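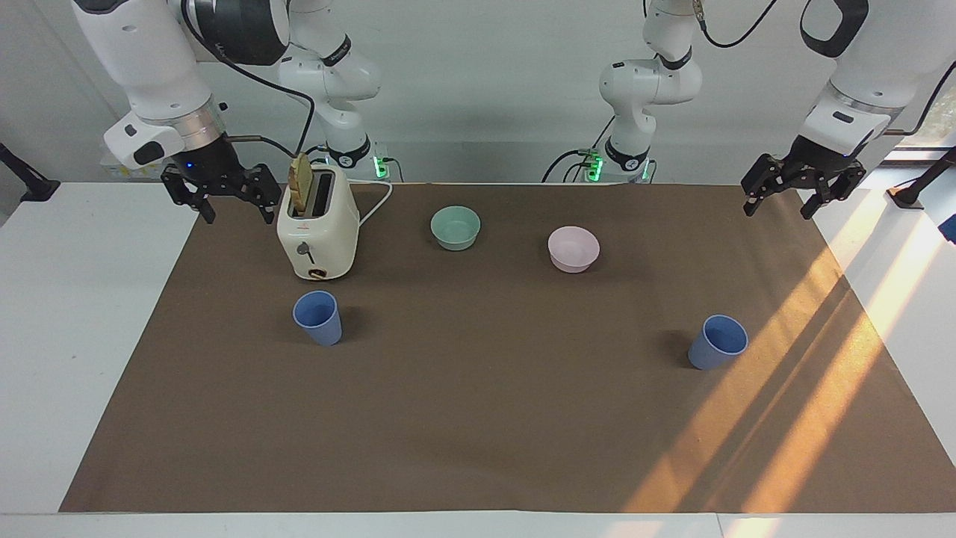

Materials Conservation Workshop
Notebook entry, April, second session
Entered by B. Nyitrai. Read and initialed by Č. Doležal.

Subject: Wheat starch paste for the Ondrejka ledgers, batch comparison and first spine linings

Work began at 8:40 a.m. The purpose of the session was to settle which paste will be used on the Ondrejka ledgers before any further volumes are taken down. The first two volumes were lined in the winter with the old house recipe, and Mr. Kuruc has reported that the lining on volume 2 is lifting at the tail. The lift is 12 mm long and follows the joint on the lower board side. Volume 1 shows no lift.

Three batches were prepared.

Batch A. House recipe, one part starch to four parts water by volume, soaked overnight, cooked in the double boiler for 26 minutes with constant stirring. Strained twice after cooling.

Batch B. As A, but one part starch to five parts water. Cooked for the same time. Strained twice.

Batch C. One part to five, soaked for one hour only, cooked for 20 minutes. Strained three times, as the second straining left small grains on the mesh.

The starch for all three came from the same Medley tub, opened this month. The water was deionized. The conductivity meter was not available and the reading was not taken. Ms. Najafi will take it from the retained bottle when the meter comes back from calibration.

Batch C was harder to bring to a smooth state than expected. At the point where A and B had turned translucent, C was still cloudy at the edge of the pan. The heat was not raised. It is possible that the short soak accounts for this, but the pan was also changed between B and C (the small one has a thicker base), so the comparison is not a clean one. C should be repeated in the original pan before it is ruled out.

Test linings

Strips of medium-weight Japanese paper were applied to scrap leather and to scrap spine folds taken from the discarded Rotik account book, item 786 in the scrap register. Strips were brushed out on the glass, lifted, laid, and tamped through polyester web. All were left under blotter and light weight until 2:15 p.m. and then opened for inspection.

Results on paper folds. A and B both held well. A was slightly stiff when the fold was flexed and gave an audible crackle at full opening. B flexed without noise. C held along the center but could be raised at one corner with the tip of a spatula.

Results on leather. A held. B held. C was not tested on leather, there being too little left after the third straining.

Mr. Dalgleish asked whether the stiffness in A might be a matter of how heavily it was brushed. This is a fair question. Two further strips were laid with A thinned at the bench with a little water, and these behaved much as B did. We therefore have no strong reason to believe the cooking ratio matters in itself, provided the paste is brought to the same working thickness. Mr. Doležal disagrees. In his view paste thinned after cooking loses tack sooner than paste cooked thin, and he asks that his view be noted. It is noted. -- B.N.

Condition of volume 2

The volume was examined in the cradle under raking light. The text block is sound. Sewing is on three recessed cords, all intact. The spine leather has been lifted before, at a date unknown, and there is a brown residue between the second and third panels which swells readily in a damp poultice and is likely animal glue. It was not completely removed in the winter. The lift at the tail begins where this residue ends, and both Mr. Kuruc and the undersigned think it probable that the new lining was laid partly on old glue.

If so, the fault lies with the preparation of the spine and the paste is a secondary matter. This should have been caught before lining. The treatment record for volume 2 says only "spine cleaned," with no statement of method or extent. Treatment records for the remaining volumes are to state the poultice used, the dwell time, and the panels treated. A photograph under raking light is to be filed before the first lining goes on.

The lining on volume 2 was not removed in this session. Mr. Kuruc will release the tail panel only, clear the residue, and re-lay with Batch B.

Equipment

The Erkus press on the north wall is again slow to release. The platen has to be eased by hand for the last quarter turn. It was cleaned and the screw was greased at noon, with little improvement. It may be used for drying flat work but should not be used for anything that must come out quickly. The smaller press is in order.

Two of the hog bristle paste brushes are shedding and have been moved to the glue bench. The remaining brushes were washed and hung. Blotter stock is low in the large size.

The lid of the double boiler was missing for part of the morning and was found in the drying cabinet. Please return it to the shelf above the sink.

Storage of paste

The remainder of Batch B is in the refrigerator in a covered glass jar marked with the batch letter and initials. No preservative was added. It is to be discarded at the first sign of thinning or sourness, and in any case after one week. The remainder of A was discarded.

To be done

Repeat Batch C in the original pan (Nyitrai).
Release and re-lay tail panel, volume 2 (Kuruc).
Check volume 1 for residue at the same panels, through the hollow if possible, without lifting the leather (Doležal).
Conductivity of retained water (Najafi).
Order blotter, large size, and two paste brushes (Dalgleish).

Volume 3 stays in its box until the tail panel on volume 2 has been re-laid and has dried overnight under weight.

Benches cleared and session closed at 4:50 p.m.

Added later, same hand: the thinned A strips were flexed again before closing. One has begun to lift at the end. The other has not. Mr. Doležal has been informed.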